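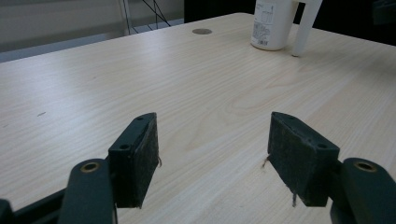
Section 4: Oiling a Wood Top for the First Time

Okanska ships its table tops bare. The Ferance oil in the carton is meant to go on before the table is used. The label promises "lifetime protection." Plan on doing it again next April, whatever the label says.

Before you start

Leave the top in the room where it will live for 2 days. The leaflet in the carton says one hour, and we don't believe it.

1. Wipe the top with a barely damp cloth. Skip the spray cleaners sold as "wood safe." Most leave a film.

2. Sand lightly along the grain with the fine sheet. Stop when the surface feels even. More sanding will not make it look more expensive.

3. Shake the can. Pour a small puddle and spread it thin with a lint-free rag.

4. Wait 7 minutes, then wipe off everything that hasn't soaked in. If it feels sticky, you left too much on.

5. Let it dry overnight and repeat once. The can suggests four coats. The can is also sold by the people who make the oil.

CAUTION: Oily rags can catch fire by themselves. Lay them flat outdoors to dry. Do not ball them up or put them in the trash wet.

Note: Oil darkens pale wood. Test the underside first. The color chart was printed in Stavisville and doesn't match any top we have tried.

Note: Water rings will still happen. Use coasters.

For heat marks and scratches, go to Section 5.

Revised 7/2/21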